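제4장 손으로 모으는 시범

첫머리에

앞 장까지 우리는 이미 주어진 데이터로 정책을 학습시키는 방법을 꽤 길게 다루었습니다. 손실 함수도 써 보았고, 행동을 한 번에 하나씩 내놓을 때와 여러 개를 묶어 내놓을 때 무엇이 달라지는지도 보았지요. 그런데 그 데이터가 어디에서 왔는지는 슬그머니 넘어갔습니다. 이 장에서는 그 이야기를 해 보려고 합니다. 저는 학생들에게 이 장을 천천히 읽으라고 권하는 편입니다. 수식은 적지만, 막상 실습실에 들어가면 가장 자주 펼쳐 보게 되는 장이거든요!

시범을 모으는 길은 여러 갈래입니다. 사람이 로봇 팔을 직접 잡고 움직여 줄 수도 있고, 조종 장치로 멀리서 움직일 수도 있습니다. 이 장에서 주로 다루는 것은 세 번째 길, 그러니까 로봇 없이 사람이 손에 드는 그리퍼만으로 시범을 보이는 방식입니다. 그리퍼에 달린 카메라가 작업 장면을 기록하고, 나중에 그 영상에서 손의 궤적과 손가락이 벌어진 폭을 되살려 냅니다. 손가락 옆에 붙은 흑백 사각 마커가 바로 이 폭을 재는 데 쓰입니다. (마커를 읽는 계산은 4.3절에서 차근차근 풀어 보겠습니다.)

이 장 내내 우리와 함께할 과제는 세면도구 다루기입니다. 칫솔과 치약, 그리고 컵 하나면 준비가 끝나니 소박하다면 소박한 과제입니다만, 가늘고 긴 물건을 집는 일과 양손의 순서를 맞추는 일이 모두 들어 있어서 배울 거리가 많습니다. 실습 과제의 이름은 ‘플라티네(Platine)’이고, 부록의 코드에서도 같은 이름을 씁니다.

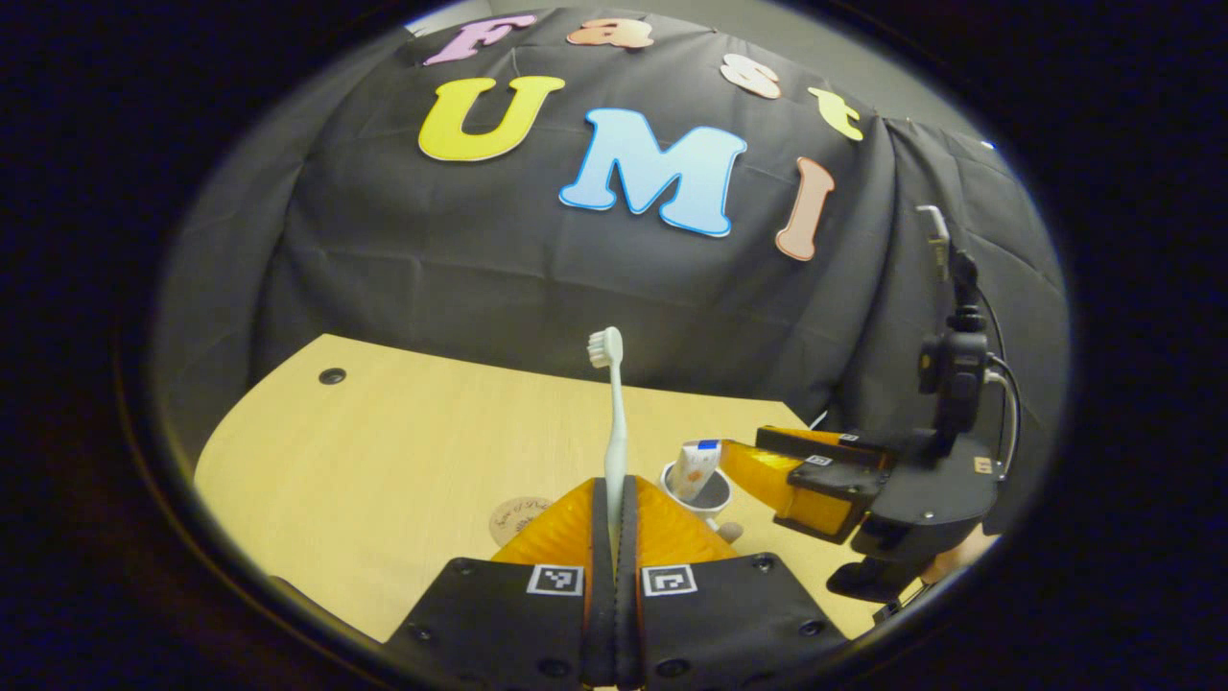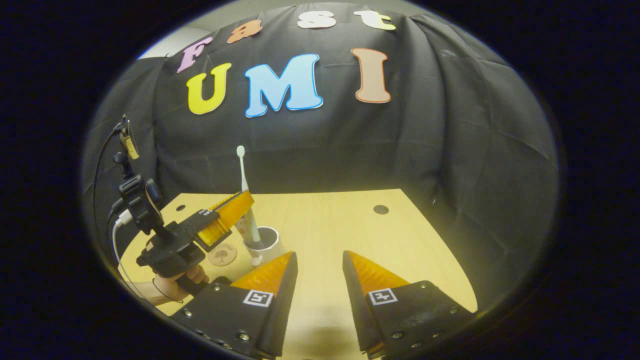

그림 4.1 손에 드는 그리퍼 두 대를 쓰는 작업대. 첫째 그림에서는 앞쪽 그리퍼가 칫솔을, 오른쪽 그리퍼가 치약 튜브를 물고 있다. 둘째 그림에서는 칫솔과 치약 튜브가 종이컵에 꽂혀 있다.

시야가 둥글고 가장자리의 직선이 휘어 보이는 것은 어안 렌즈의 특징입니다. 처음 보면 조금 어지럽지만, 손끝과 그 주변이 한꺼번에 담긴다는 점이 학습에는 무척 고맙습니다. 왜곡을 펴서 쓸지 그대로 쓸지는 4.4절에서 두 경우를 나란히 비교해 보겠습니다.

플라티네 과제에서는 시범을 모두 525개 모읍니다. 그 가운데 최대 46개까지는 궤적 복원이 매끄럽지 않아 버리게 될 수 있다고 생각하고 넉넉하게 계획을 세우십시오. 아깝다고 억지로 살려 둔 시범은 나중에 꼭 말썽을 부리더군요. 품질을 가려내는 도구로는 이 책의 실습용 프로그램인 ‘일리에(Ilie)’를 쓰고, 설치 방법은 부록 나에 적어 두었습니다.

한 가지만 더 당부드리겠습니다. 시범을 모을 때는 물건의 자리를 조금씩 바꾸어 가며 하십시오. 컵이 늘 같은 곳에 서 있으면 정책은 컵을 찾는 법보다 그 자리로 가는 법을 먼저 익히기 쉽습니다. 손의 속도도 평소보다 약간 느긋한 편이 좋습니다. 너무 느려서 중간중간 멈추는 시범이 섞이면, 학습된 정책도 같은 곳에서 머뭇거리곤 합니다.

이 장을 읽기 전에 2장의 좌표 변환과 3장의 행동 표현을 한 번 훑어 두면 도움이 됩니다. 4.1절은 그리퍼를 쥐는 자세와 시작 위치에서 출발합니다. 연필과 줄자를 곁에 두고 읽어 주세요.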